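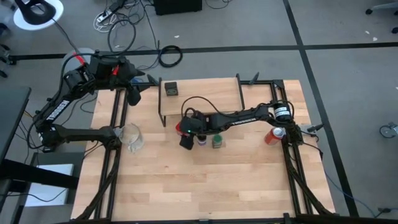
Both arms on the Olport bench, right gripper pointed down at mid-table, small jars and measuring cup on the wood.

Monthly check for the two-arm bench

Updated Sun 13 June

The steps cover the Olport bench only. The Botha bench has a different frame and its own page. Allow an hour if nothing needs replacing.

Before you start

You need a set of metric hex keys, a torque driver, a soft brush, cable ties and side cutters. Stop any running program and send both arms to the rest pose. Clear the jars, cans and glass off the wood. Switch off arm power at the strip and wait for the wrist light to go out.

1. Base bolts

Start with the left arm. Hold the base with one hand and push sideways on the upper link with the other. If the base moves against the frame, tighten the four bolts a quarter turn each, in a cross pattern, and push again. Do the same on the right arm. A bolt that was loose last month and is loose again gets new thread locker.

2. Cables

Follow each cable from the base to the wrist. Move the elbow slowly by hand through its full travel and watch the loop. It should never go tight or catch on a servo housing. If it does, cut the tie nearest the elbow, let out a little slack and fit a new tie. Don't pull ties hard enough to dent the jacket.

Check the floor cables too. Push every plug fully into the power strip and keep the walkway side clear of chair wheels.

3. Grippers

Brush the dust out of the finger rails. Close the fingers by hand and look for a gap at the tips. Swap the pads if the surface is shiny or torn. Spare pads are in the Sorkier drawer, bag 236.

4. Power up and home

Turn the strip back on with both arms at rest. Home the left arm first, then the right. Open the Stumer panel and read the joint offsets. Anything over 19 counts means that joint has to be homed again. If it reads high a second time, stop and log fault 466.

5. Test run

Put one light jar at mid-table and run the short pick routine ten times with each arm. Listen for clicking at the elbow. Write the cycle total in the log. Pads are changed every 1,000 cycles even if they look fine.

The frame corner brackets are checked once a year, in November.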